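**Toy pastry sets** are groups of imitation cakes, biscuits and doughnuts made for pretend tea service and for table display. A set usually includes serving ware and a tool for lifting.

## Trays

Flat trays with a raised rim hold mixed pieces in no fixed order. The Prekville pattern, listed from December, allows a load of 300 g.

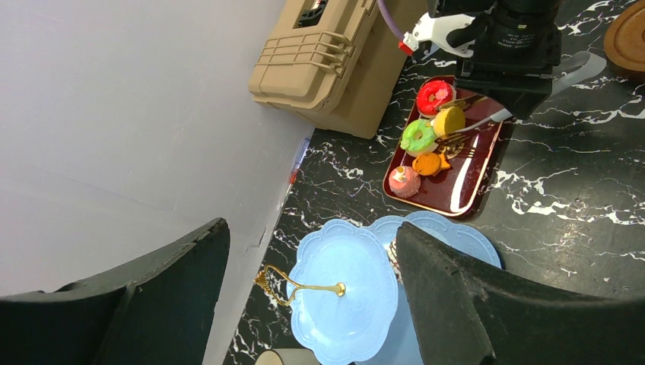

*Six toy pastries and a fork on a gold-trimmed tray, with a tiered stand.*

## Plates and stands

Scalloped plates are used singly or in tiers. Embossed rims are common. Pledura plates have a well depth of 6 mm, so that round cakes can be gripped from the side.
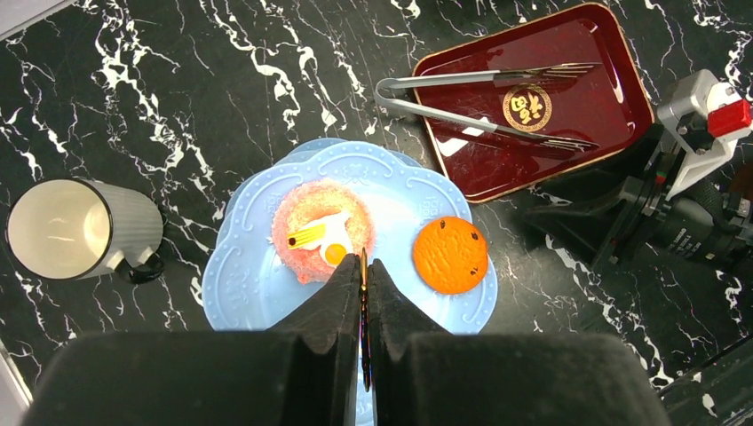
*Pink cake and orange biscuit on a light blue scalloped plate.*

## Serving tools

Forks are mostly decorative. Tongs suit pieces up to 62 mm across; wider doughnuts tend to turn as they are lifted.

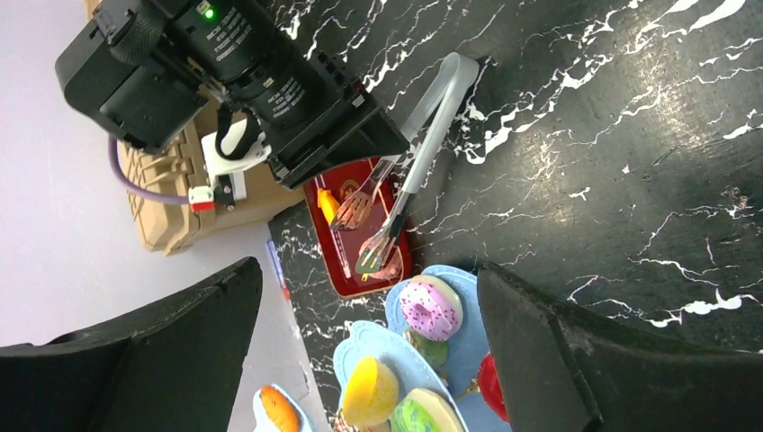

Ayman Belhaj disputes the limit, writing that "the hinge matters more than the width" and that stiff tongs slip on anything over 31 mm.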